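Subject: Re: [zotedport-space] 地面清理、灭火器归位与插线板走线

各位好，

Kavitha 上周发的那封我按条回，引用部分删了问候语和签名，其余原文保留。后面各节提到“第二张”之类都指这一组，顺序只是编号。
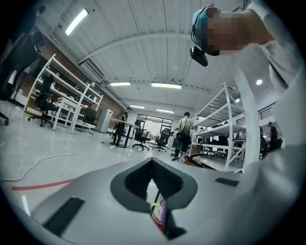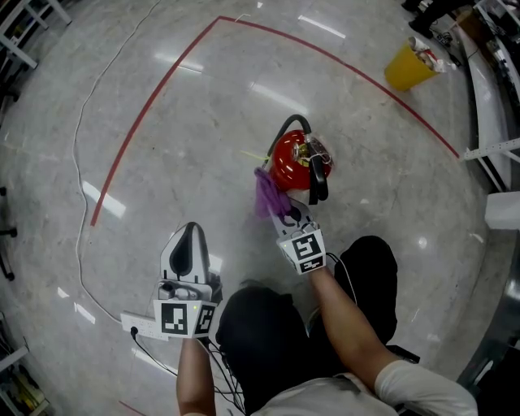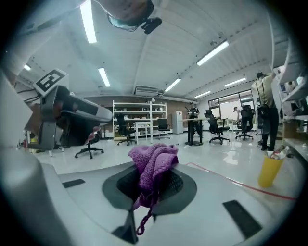 ## 1. 灭火器

> Kavitha Venkataraman 写道：
>
> 红胶带那块地方的灭火器到底归谁管？登记表上它的位置写的是“墙边”，没有写哪一面墙。另外我想知道表面擦拭用什么布、用什么清洁剂，上次有人用了含溶剂的湿巾，标签上的字糊了一块。还有，擦的时候能不能提着软管移动？我见过有人这么干。

登记表的写法确实没法用。“墙边”在这个房间里至少可以指砖墙、玻璃门旁边、或者货架那一侧，换班的人会各自理解。我已经把第 6 号的位置栏改成“砖墙侧，货架与小白桌之间”，草稿在共享目录里，等这边讨论完再转正式。

擦拭：

- 瓶身用针织布，干擦为主。第二张里和灭火器在一起的那块紫色布可以继续用，第三张里的紫色针织布也归同一类。孔眼比较大的织物会挂在阀组的突出部分上，擦到阀门附近时换平纹布。
- 带挂绳的布，擦的时候把绳圈收在手里，别让它绕到提把上。
- 清洁剂只用稀释的中性洗涤剂，喷在布上，不喷在瓶身上。阀组和金色小接头处不沾液体。
- 含酒精、丙酮、柠檬烯的湿巾一律不用于标签。字糊掉的那一份我已经向 Mathew 申请补发，补到之前用透明袋装一张打印件挂在旁边，不要贴在瓶身上。

搬动：握提把或者托瓶身，不提软管。第二张里软管从瓶顶绕过去，这个走向本身可以接受，归位时要把喷口端卡回管夹。管夹如果松，在登记表备注栏写“夹松”，不要缠胶带。缠了胶带的管夹在检查时按不合格处理，我们之前已经因为这个返工过。

压力指针每月读一次，读数的人在现场写，不接受事后凭照片补填。一月份那一栏是空的，请当时值班的人自己认领，我不替填。

挂架高度：提把上沿离地 865 毫米。这个数是我按现有挂架的孔位量的，没有动过孔，所以换挂架之前不需要重新打孔。如果以后换型号，请先量提把到挂环的距离再报给我。

## 2. 红色胶带围的区域

> 红胶带那条线现在有多少约束力？我看有人把插线板放在线旁边，也有人拖着线跨过去。胶带的形状也不规则，一边是直的，一边是弯的，我不确定弯的那一段是故意的还是贴歪了。

弯的那段是故意的。转角处原来贴的是直角，推车轮子每次都压在同一个点，胶带角先翘，然后整段跟着起。改成大圆角之后翘边少了很多。下次重贴请沿用圆角，不要“修正”成直角。

约束力分两种情况：

1. 线内地面上不长期放东西。正在使用的物件可以放，收工时清空。
2. 线本身可以被电缆跨越，但是跨越处要垂直于胶带，并且加压线槽。第二张左侧那根长的白色线从左上方经过红胶带一路过来到插线板附近，走向太随意，按这一条应当整改。

胶带材料用 Jaseck 的地面标识带，宽的那种。石材抛光面上不要用布基胶带，揭的时候会留胶，用铲刀又会在抛光层上拉出痕迹。留胶处理办法是热风低档吹软以后用塑料刮片推，推不掉的放着，下次再推。请不要用钢刮片，不要用香蕉水。

揭胶带的角度尽量贴着地面往回拉，慢一点。垂直往上扯会断，断了之后找头很费时间。

## 3. 插线板和电缆

> 电的部分我最担心。插线板放在地上，几根黑线从它那里散出来，人又是坐着干活的，腿和线在同一个高度。能不能规定插线板离座位的最小距离？或者干脆都改成从桌子走线？

从桌子走线我不赞成一刀切。第一张中间那张站立桌的位置在房间中部，桌子到砖墙侧的地面活动区还有一段，线从桌上下来以后还是要落地，等于多了一截悬空段。悬空段比贴地段更容易绊人。

我的方案：

- 地面活动区固定用 2 个插线板，各有编号，不再临时加。多出来的收进货架底层。
- 插线板一律靠墙侧放置，插孔面朝上，出线方向背对座位。第二张里白色插线板上插着黑色插头，黑线往座位方向走，这种摆法要改：插线板掉头，线先往墙走再折回来。
- 线与线之间每隔一段用魔术贴捆一次。扎带不用，剪扎带时剪伤绝缘层的事故在 Nosus 那边的记录里有，我不想在这里再出现一次。
- 白色长线如果是电源延长线，请换成与实际距离相符的短线。如果是网线，贴墙脚走，不进胶带圈。我从图里判断不了是哪一种，谁知道请回信说一声。

最小距离我不打算写数值。坐在地上的人会转身、会伸腿，写了数值也没有人量。改写成操作要求：坐下之前把身体活动范围内的线移到身后或者外侧，起身之前先看脚边。这条放进开工检查单第一行。

串接插线板禁止，包括“就用五分钟”的那种。

## 4. 地面

> 地面反光问题怎么处理？顶灯在地上是一条一条的白斑，低头看小零件的时候晃眼。关掉一部分灯可不可以？

可以关，但是要按回路关，别去动单管。顶上的长条灯沿房间纵深排列，开关面板上的标签和实际回路对不上，我另外整理了一张对应表，放在面板旁边。需要低头做细活的时候，先关离座位最近的那一路，然后看一眼过道那边是否还够亮。过道亮度不够时不要关，改成在地上铺哑光垫。

哑光垫的要求：

- 深灰或者中灰，不用黑色，黑垫上找黑色小件等于没铺。
- 背面有防滑层。抛光石材地面上不带防滑层的垫子会走位，人坐上去时移动尤其明显。
- 边缘不卷。卷边的垫子翻面压平一夜，还卷就报废。
- 垫子不压在红胶带上。

清洁用微湿平板拖，不打蜡。物业的清洁单上有一项“结晶养护”，请在这个房间的那一栏打叉。做完结晶之后表面更亮，反光问题会更严重，而且头几天对橡胶脚轮的附着力也差。

## 5. 货架、小白桌、椅子

> 白货架上的东西每次都不在同一个地方。还有椅子，总有椅子停在货架前面，拿东西得先推椅子。

货架按层分，不按人分。现在按人分的结果是同类耗材散在几层，谁也不知道还剩多少。分法如下，从下往上：

- 底层：备用插线板、延长线、压线槽。重的放这里。
- 往上一层：清洁用品。布类洗过晾干才放回，湿布不进盒子。
- 中间各层：常用盒装物。盒子正面贴标签，标签写内容，不写项目代号，外来的人看不懂代号。
- 最上层：轻的、不常用的。需要踮脚才够得到的地方不放玻璃和液体。

标签盒子在小白桌抽屉……更正，小白桌没有登记过抽屉，标签盒子放在货架中层左边，以清单为准。

小白桌保持桌面可用，定义是：随时可以放下一个敞口的收纳盒，旁边还有地方写字。达不到这个状态就清。

椅子：第一张里货架前面就停着一把带轮的黑椅。规定是货架正前方不停椅子，离开时推回桌边。网背的黑椅子归站立桌那边，收工时也停在那里，不要混到墙边来。玻璃门前留空，推椅子经过之后不要顺手停在门口。

低推车用完回原位，车上的东西当天清掉。地上不留散件，包括“马上就来拿”的包和小件。从站立桌到玻璃门这一段是疏散方向，地面上任何东西都按阻挡算，不看大小。

墙边那个白色柜体（冰箱或者储物柜，登记表上两种叫法都有）统一叫“白柜”，免得找东西时再问一遍。柜顶不放物。

## 6. 空调下方

> 空调那里需不需要避让？

需要。空调正下方的货架位不放纸箱，冷凝水滴下来的时候纸箱会先软掉，里面的东西跟着散。塑料盒带盖可以。滤网清洗由 Mathew 负责，周期按合同走，我们这边只管不挡出风口。货架最上层的盒子不得高过出风口下沿。

## 7. 收工检查单草稿

按走动路线排，从座位开始往门口走，走一遍就能勾完：

- [ ] 座位周围电缆已收，插线板断电
- [ ] 胶带圈内地面清空
- [ ] 灭火器在挂架上，软管入夹，前方无物
- [ ] 布类分开：干的回货架，湿的去晾
- [ ] 小白桌达到可用状态
- [ ] 货架前无椅子
- [ ] 推车归位，车面清空
- [ ] 站立桌周边椅子推齐
- [ ] 通往玻璃门的地面无物
- [ ] 顶灯按回路关闭

Kavitha 建议过再加“签名”一栏，我没有加。之前那一版有签名，结果是月底一次补签，笔迹和墨色都一样，留着没有意义。改成谁最后走谁在群里回一个“清”字，时间由系统记。

## 8. 还没定的

- 第二张左侧白色长线的用途，等回信。
- 灭火器后面那条黄绿色的细条是检查吊牌还是别的什么，我没法确认。是吊牌的话请核对上面的信息和登记表是否一致；不是的话请取下来。
- 哑光垫的采购量。我估计现有面积近 9 平方米，但是圆角部分怎么裁还没想好，可能干脆不铺到边。
- 面板旁的回路对应表需要有人独立复核一遍，我自己画的自己看不出错。

对第 2 节和第 3 节有意见的请直接在本邮件下按条回，引用时保留小节编号，不要另起标题，上次同一件事分成了好几个串，归档时对不上。其余几节如果没有人反对，下次例会后直接替换旧版。

Defne Yaman
Zotedport 场地与设备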